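Home | Projects | Reports | Partners | Contact

Ketilance Project: Progress Report to Lodbridge
January 30, 2023
Prepared by Monique Delorme

The open day took place at our Patura site as planned. We ran 2 sessions, one for partner firms and one for the public. Signed attendance was 69. Évan Millet gave the demonstration and Régis Marchal took questions.

Visitors watched the gripper work in simulation, on a wooden surface with objects of different shapes set out near each other. The operator's view was shown on the large screen. 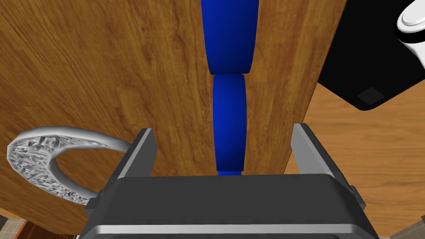
Most questions were about cost and how long setup takes. Two people from Besson asked for a second visit with their own parts, and Edileuza Xavier is arranging it. Several visitors found the talk too long before the first run, so we will shorten it.

Spending on the day came to $3,268, including printing and room hire. This is $300 under the approved amount. We ask to carry the difference over to the next open day, planned for September. Receipts are with Josiane Delorme.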